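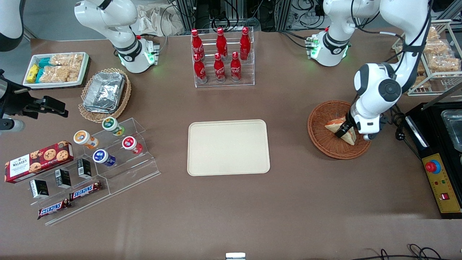
Call for participants: does "eat with your team" do anything?

Ornbridge is looking for 50 office workers to take part in a small study of shared lunches. Please read the whole page before you write to us. A fair number of people sign up for workplace studies expecting a pleasant afternoon and a gift card, and then drop out when the diary starts.

What we want to know

For years, managers have been told that people who eat together work better together. Consultants sell this idea. So do furniture companies, caterers and the people who run offsite retreats. We went looking for the evidence and came back with less than we hoped for. Much of it comes from surveys in which people who already like their coworkers report that they like having lunch with them. Some of it comes from firms that had just paid for a new cafeteria and were perhaps not in the mood for bad news.

We don't know that the idea is wrong. We do think it has been repeated a lot more often than it has been tested, and that the people asked to give up their lunch break for it deserve a better answer.

Who we are

Ornbridge is a two-room research office that studies ordinary working life. This study is called Favia. It is paid for out of our own funds. We asked a catering firm for a discount and were offered free food in return for a mention in the results, so we are buying the food ourselves. Sandwiches and soft drinks, mostly. If you are hoping for something hot, this is the wrong study.

What you would do

The study lasts 13 weeks and starts in October. You will be placed in one of 2 groups. One group eats lunch with their team, at a shared table, on the days we set. The other group gets the same food and the same length of break, and eats wherever and with whomever they like, including alone at a desk or in a parked car. You can't choose your group, and you can't swap. We know that one of them sounds better to you. That is the reason you can't choose.

Everyone keeps a short diary through an online form called Rilel. It asks how the day went, who you asked for help, and whether you got it. It takes a few minutes. It is not an exciting form, and it does not become more exciting by week nine.

There is one interview at the end, by phone or at our office on Wei Street.

Who can apply

You need to work in an office at least four days out of the week, in a team of four or more, and have had the same job for at least a year. We need your whole team to agree, in writing, each person separately. A note from a manager saying that everybody is on board will not be accepted. We have seen what "everybody is on board" can mean.

Team leads may take part but will not see anyone else's answers, now or later. If you want to run this study so that you can find out who doesn't like whom, please don't apply.

We can work around most food needs if you tell us early. If you have an allergy where traces matter, write to us first and we will tell you plainly whether our kitchen setup is good enough. It may not be.

What you get

$300, paid in two parts, half at the midpoint and half after the interview. Lunch on study days. A copy of the results before they go public, whatever they say. If you leave before the midpoint you are paid for the weeks you finished.

What you don't get: team building, coaching, a certificate, or a wellness score. We don't promise that you will feel closer to your coworkers. You may feel less close. In our trial run, one team asked to go back to eating separately and seemed quite cheerful once they had.

Your information

Diaries are stored under a number. Your employer will not receive your answers or a summary of your team, even if they ask nicely, and even if they lend us a room. You can have your diary deleted at any point up to the interview. After that it is mixed in with the rest and we can't pull it out.

How to apply

Write to the Favia desk at Ornbridge with the name of your workplace, the size of your team, and a few lines on how you usually spend your lunch break. Don't tell us you are passionate about collaboration. Tell us where you eat.

Applications close at 5 p.m. on the last day of September. We reply to everyone, including people we turn down, though it may take us a couple of weeks.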